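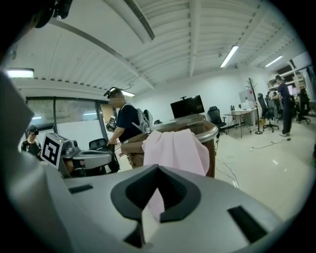
4. Evaluation of the Grellau collection kit

4.1 What the kit contains

The Grellau kit is sold by Sorkik as a complete package for recording manipulation demonstrations without a robot arm. Each operator receives two hand-held grippers, a head-mounted camera, a back harness that carries the battery and recorder, and a set of printed marker tags. The software license covers one year and includes calibration, time alignment and export. We rented 7 kits in April and used them for all of the recordings described in this section.

Figure 3. Recording with the hand-held kit, as seen from the camera on one of the grippers. A pink cloth hangs over a container in the middle of the room, and an operator with a head camera and back harness reaches toward it. A gripper device to the left carries a square marker tag.

The operator decides when to start and stop a recording with a trigger on the left grip. Data are written to the recorder on the harness and copied to a workstation at the end of the shift. The vendor also offers an upload service, which we did not use.

4.2 Setup and protocol

All sessions took place in the shared workroom at the Grevthorpe site. We kept the furniture where it was and did not screen off the windows. Several operators worked in the room at the same time, as would be normal for a paying customer of this kind of kit. The vendor's manual recommends at least two meters between operators. We followed this where the tables allowed it and noted the sessions in which they did not.

The test set consisted of cloth handling tasks: lifting a cloth out of a container, draping it over the rim, folding it once along the long side, and putting it back. Cloth was chosen on the advice of our second annotator, Zahira Saragih, who had found in earlier work that rigid objects hide small errors in gripper width. Every operator was given 20 minutes of practice before the first recorded trial. Trials in which the operator dropped the cloth on the floor were kept and labeled as failures.

In total we recorded 444 trials. Of these, 33 were removed before analysis. Most of the removed trials had a gap in the gripper camera stream, and the rest were started by accident. The remaining 411 trials were labeled by two annotators working separately, and disagreements were settled by Darlene Doucette.

4.3 Tracking with several operators

The kit estimates the pose of each gripper from its own camera and inertial sensor. The tags are used to bring the left and right grippers into one coordinate frame. When a second operator is close by, that operator's tags can also come into view. The software is supposed to ignore any tag that is not registered to the active kit.

In our use this worked as long as the tag numbers were unique across the room. Two of the rented kits arrived with the same numbers, and during the first shift the pose of one gripper jumped to that of its neighbor whenever both were visible. Sorkik sent replacement tags and we recorded those trials again. The repeated trials are the ones counted above. A buyer with more than one kit should check the numbers before the first session – the setup program does not do it.

Large flat areas of cloth caused a different problem. With the gripper held low over a plain cloth, the camera sees few features it can follow, and the position estimate drifts until the operator lifts the hand again. The drift was small in draping and larger in folding, where the hand stays low for longer. Opening the view by tilting the wrist reduced it, but operators found the posture tiring.

4.4 Comfort and handling

Viktória Rácz interviewed the operators after their last shift. The harness was rated as acceptable by all of them. Complaints were mostly about the head mount, which had to be tightened often and slid forward when the wearer looked down into a container. One operator preferred to wear it over a cap. The gripper pads held thin fabric well, although picking up a single layer from a flat table took several attempts.

4.5 Comparison with the Oshima kit

For comparison, Jocelyn Paquette repeated the draping and folding tasks with the older Oshima kit, which uses fixed room cameras. Its position estimates did not drift over cloth, but they were lost whenever the operator's body blocked the line to the cameras, and moving the setup to another table meant a new calibration. The Grellau kit could be carried to the next table and used at once.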